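The Junk Drawer, and Other News From the House

Hello again, and happy August to those of you who are somewhere cooler than I am. I'm writing this on 2nd August with a fan pointed at my face and a glass of iced tea sweating all over my notes, so if any of this comes out smudgy, blame the tea.

Last time I promised I'd tell you how the big kitchen clear-out went. Well. I did the pantry (fine, boring, threw out three jars of paprika) and then I got to the junk drawer and lost an entire weekend to it. I know a lot of you have one of these. When I asked for your junk drawer stories I thought I'd get a handful, and you sent so many that I'm still reading them at breakfast. Thank you! Somebody has a drawer inherited from her grandmother that she has never emptied, only added to, and I think about her often.

Mine is the wide one to the left of the stove. It came with the house and it sticks in humid weather, so for most of the summer you have to hold the one below it shut with your knee and pull. Inside were takeout menus for places that closed years ago, birthday candles, a bag of rubber bands that had all melted into each other, the warranty card for a Nestetti coffee maker I gave away, keys (so many keys), and the good scissors I'd accused my whole family of stealing.

My plan was to tip everything into one bin and go through it on a clear surface. I got this from my friend Bevan Prendergast, who has moved house more times than anyone I know and has strong feelings about bins. One bin, he says, and you don't get a second one until the first is empty. I'd always been a piles person. I'd make a pile for the garage and a pile for the desk and then the cat would lie down on both of them. 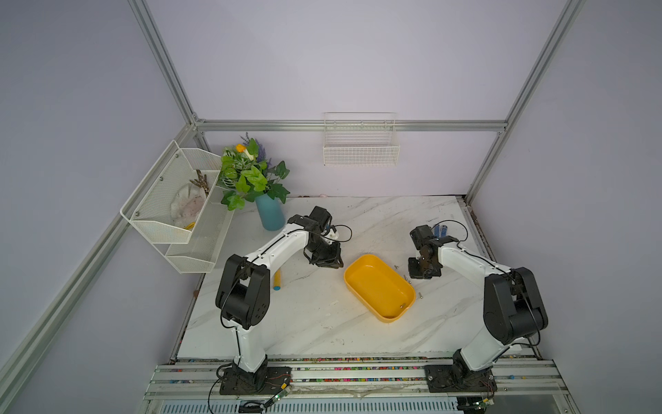
One yellow bin, plenty of tabletop.

So I tried it his way, and I have to say I'm converted. Everything goes in the bin, you take out one thing at a time, and you decide. Keep, give away, throw out. You're not allowed to put anything back in! That last part is murder. I held a little brass hook for what felt like half an hour, walking around the house with it, trying it against door frames. It went in the give-away bag and then I took it out again and now it's holding up my apron, so I suppose I cheated.

What got me was the hardware. I don't own many tools and I couldn't put up a shelf to save my life, but I had apparently been saving every leftover screw and washer since we moved in. You know how it goes. You put together a bookcase, there are pieces left over, you feel a bit uneasy about the bookcase and you put the pieces in the drawer in case it ever falls down. I found a packet labeled in my own handwriting with the single word "important." Important for what? I'd love to know. 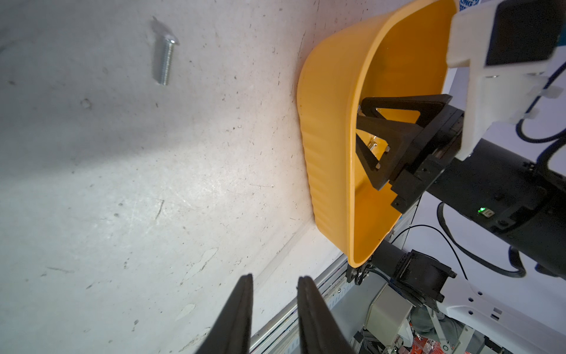 My brother-in-law Flynn Gilchrist thinks I should keep all of it. He's a jar man. He has a shelf in his garage in Fairweather with a jar for every size, and whenever anything breaks at our place he turns up with exactly the right one, looking very pleased with himself. So in the end I boxed up my whole collection and mailed it to him, and he called me the evening it arrived to say he'd matched 2 of them to a garden gate he's been meaning to fix. I've rarely heard him so happy. The postage was ridiculous, by the way. I could have bought him a new gate.

The drawer now holds scissors, tape, a flashlight, matches, candles, pens that write and one tray of keys I'm not ready to talk about. I lined it with leftover wallpaper from the hall – the green one with the ferns – and I keep opening it just to look. My husband opened it to drop in a receipt and I made a noise at him.

A few of you asked about drawer dividers. I bought a set and sent it back, because our drawer is too shallow and it wouldn't close. What I'm using instead is two baking pans and the lid of a shoebox. They slide around a bit when you pull hard, so I've put a dab of poster putty under each one. Very glamorous.

Next up is the linen closet, which I'd like to have done before my mother comes to stay in October, as she will look in it. If you have a way of folding fitted sheets that works for a person with short arms, please write and tell me. I've watched the videos. I end up inside the sheet every time.

And do keep the drawer stories coming, I'll share some of the best ones next month if you say I can. Tell me if you'd like your name left off. The grandmother's drawer lady has already said yes, and she's promised to open it and report back on whatever is at the very bottom.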